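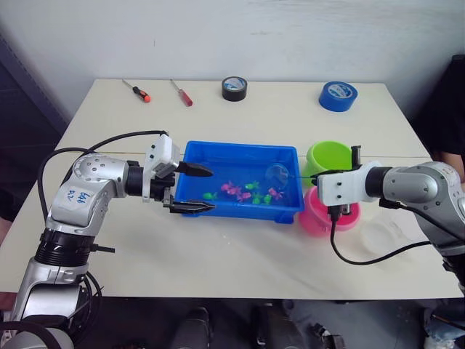
The right arm holds the net over a tray of toy fish during bench testing in Istley.

Hudedwood Publishes Results of Two-Arm Gripper Finger Comparison

Water task shows widest gap between pointed and flat-pad fingers; full run logs free to download

ISTLEY — Hudedwood today released the results of a side-by-side comparison of two finger designs for its parallel grippers, carried out on a two-arm bench at the company's test room in Istley. The comparison covered five tabletop tasks, each run 80 times with each finger design. All runs used the same arms, the same gripper bodies and the same release of the Butismont controller.

The report covers a pointed finger, which Hudedwood has shipped with its bench grippers since the first units, and a wider flat-pad finger that customers have been asking for. It lists finished runs, dropped objects, regrasps and operator stops for every task.

Customers who buy two-arm benches often use them for small household and lab objects, and many of them have asked which finger to order. Until now the company's answer was based on short in-house checks with single objects. The new tests use full tasks with several steps, where both arms have to work in the same space.

"People were asking us for a recommendation and we were giving them an opinion," said Ursina Kuster, head of testing at Hudedwood. "We wanted numbers from the kind of work they do. Some of the results went against what I had been telling customers on the phone, and those are in the report too."

The five tasks

The tasks were picked from a list of customer requests. They are fishing small toys out of a tray of water with a hand net and sorting them into cups by color; picking up and handing over a screwdriver; setting a roll of tape upright; nesting plastic cups; and moving a clear plastic container from one side of the table to the other.

Both arms were driven by an operator through the Butismont controller. Two operators split the work evenly, and each of them used both finger designs on every task. Finger changes were made between sessions, and no session ran longer than 30 minutes.

A run counted as finished only if every object ended up in its place without a person touching it. If an operator stopped a run for any reason, it was counted as unfinished. The two operators agreed on the written rules for each task before testing began, and those rules are printed in the report.

Results

The net task gave the widest gap of the five, in favor of the pointed fingers. The net has a thin handle, and with the flat pads it tended to turn in the grip when the hoop met the water. Once the handle had turned, the operator usually had to put the net down and pick it up again. The pointed fingers close on a shorter length of the handle but hold it at the angle it was picked up.

Toys that overlapped in the tray were the main cause of unfinished runs with either design. The net would lift one toy and push another toward the wall of the tray, where it was hard to reach. The report lists this as a limit of the task setup and does not count it against either finger.

The flat pads did better on cup nesting and on the tape rolls. Their wider contact kept cups from tilting on the way down, and they needed fewer regrasps when a roll had to be stood on its edge. On the screwdriver handover, the two designs came within 5 percentage points of each other, and Hudedwood does not consider that a meaningful difference.

The clear container was the hardest object for both. Against a white tabletop its rim is difficult to make out on the operator's screen, and most of the failed attempts closed short of it or on top of it. Changing fingers made little difference. Kuster's team has since repeated part of this task with a darker mat under the container, and those runs are reported in a separate table so that they are not mixed with the main results.

"The container result is a camera and lighting problem," Kuster said. "We left it in the comparison because customers will run into it, and a new set of fingers won't fix it for them."

Controller changes

The tests also led to changes in the Butismont controller. In early runs, a gripper holding an object with a long handle could swing that handle into the other arm's working area, because the controller only kept the arms themselves apart. The next release will let operators enter the length of a held tool, and will slow both arms when the tool comes near the other gripper.

Cable routing was a second issue. The loop of cable at each gripper needs enough slack for the wrist to turn, but too much slack lets it drag over the table and catch on light objects. The report includes a recommended loop length for each mounting position. Hudedwood will add cable clips to all new two-arm benches starting in June, and current customers can order the clips at no charge.

Outside review

The test plan and the run logs were reviewed by Subramaniam, an independent automation consultancy. Its reviewers sat in on sessions in Istley and checked a sample of the scored runs against the recordings. Where they disagreed with a score, the run was scored again by the operator who had not driven it.

"We asked for two things before we agreed to do this," said Tirta Chong, senior reviewer at Subramaniam. "The rules had to be fixed before the first run, and the failed runs had to be published along with the good ones. Both were done. My main reservation is that two operators is a small group, and I would like to see the tests repeated with people who are new to the bench."

Hudedwood said it agrees with that point. A second round with first-time operators is being planned, and it will use the same five tasks and the same scoring rules.

What customers should order

Hudedwood will continue to ship pointed fingers as the standard set. Customers who mainly handle cups, rolls and other wide objects are advised to order the flat pads. The two sets mount the same way and can be changed without recalibrating the gripper, although the company recommends running the short open-and-close check after each change.

Mixed setups, with pointed fingers on one arm and flat pads on the other, were not part of this comparison. Several customers already work this way — mostly for tasks where one arm steadies an object and the other uses a tool — and Hudedwood plans to include the arrangement in the second round.

Availability

The full report, the scoring rules and the logs of all runs, including unfinished ones, are available at no cost from the support section of the Hudedwood website. Recordings of single runs can be requested from the test team. Flat-pad fingers can be ordered now through the usual sales contacts.

About Hudedwood

Hudedwood makes grippers, bench mounts and the Butismont controller for one-arm and two-arm tabletop robots. Its customers include research labs, training centers and small manufacturers. The company designs and tests its products in Istley.

Media contact

Hudedwood Press Office, Istley
Requests for interviews with Ursina Kuster or for visits to the test room should be sent through the press form on the company website.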